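**Tray runner, weekly safety check: Wulance dining room**
Unit 604, September sheet, filled in by Tanko Bassey

Good morning, all! I've kept the list in the same order as last time, and my comments run on a bit, so bear with me.

- [x] Emergency stop, both sides. Crisp click, good reset.
- [x] Bumper strip. One scuff at the left corner, still springy.
- [x] Wheels. Pulled a fair bit of string out of the rear caster (again!).
- [ ] Shelf sensor, middle. Slow to notice a tray. Wiped it, better, but I'd like a new one from Esposito before the busy weeks.
- [x] Battery. 44 cycles since the swap and holding up nicely.
- [x] Charging dock. Contacts bright, cable tucked behind the kick plate.

Next comes the table side, which I always do by hand with the runner parked and its key out. I feel along the tray edges for splinters or lifted corners, and I make sure nothing on the tabletop will snag when a tray slides across.
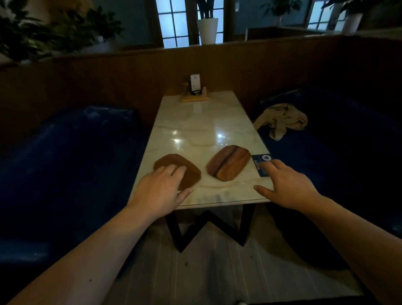 *Booth check: two wooden trays and the blue card on the marble-patterned top.*

- [x] Tray edges. Smooth all the way along, both of them.
- [x] Tabletop. No chips, no sticky patches.
- [x] Condiment caddy. Back against the wall, well out of the sliding path.
- [ ] Aisle stop marker. The tape is curling, so please replace it before the evening shift.

Restart after the check: key in, wait for the steady green light, then send it on one empty lap at slow speed. Mine went round beautifully. The sensor order is number 1709 if anyone wants to chase it, and bless you if you do!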